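Acta de la reunión del comedor de Drodcombe, diciembre

Nos juntamos a las 4 Chunhua Yuan, Tâm Nông, Elias Nimri y yo, que tomo nota como siempre. Idrisa Massawe avisó de que llegaba tarde y llegó tardísimo (¡pero con café!).

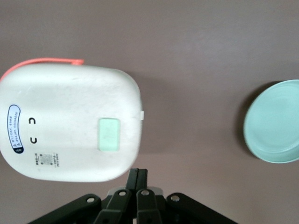

Última modificación de esta página: diciembre, 17:40, por Maya Zein

Primer punto, la vajilla. A mí los platos verde menta me encantan, y Chunhua propone quedarnos con ese color para todo lo que compremos. Elias prefería blanco, pero al votar cedió. Aprobado. Pediremos precio a Sabbagh, con un tope de 1.000 para el año entero. 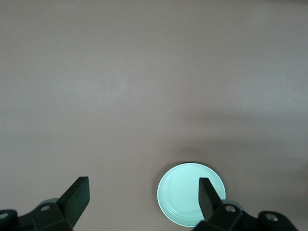

Tâm insistió en que los platos se guarden junto a la ventana y no en el armario de arriba, que ella no alcanza ni de puntillas. Yo tampoco, así que voté a favor encantada. Idrisa se encarga de vaciar el estante antes de la próxima.

Segundo punto, el arroz. La olla arrocera del asa naranja se queda en la mesa grande los días de comida común, con los platos a los lados, y quien cocine la deja limpia.
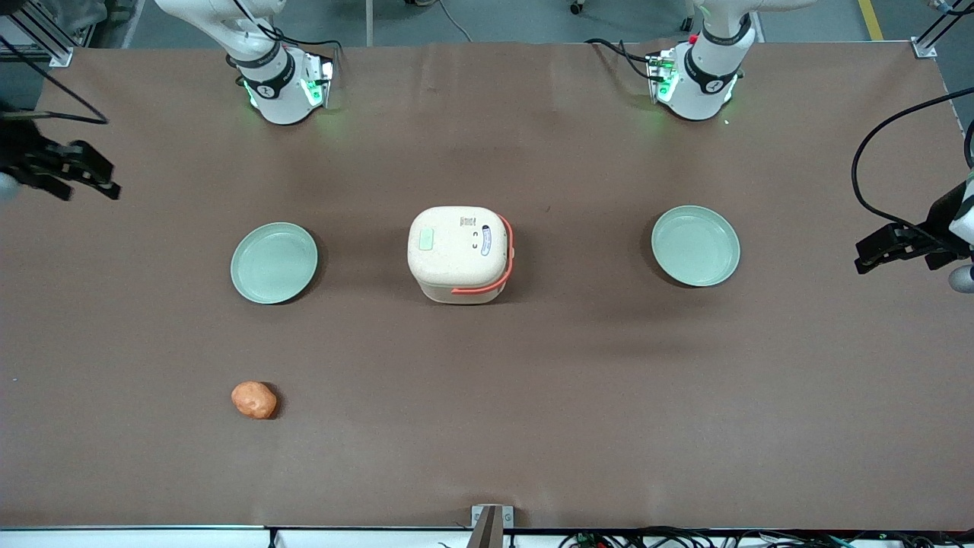 Elias pidió además 5 bolsas de arroz para el mes que viene y se las concedimos sin discutir. Queda pendiente lo del mantel, que lo mira Chunhua.

Cerramos a las cinco y pico.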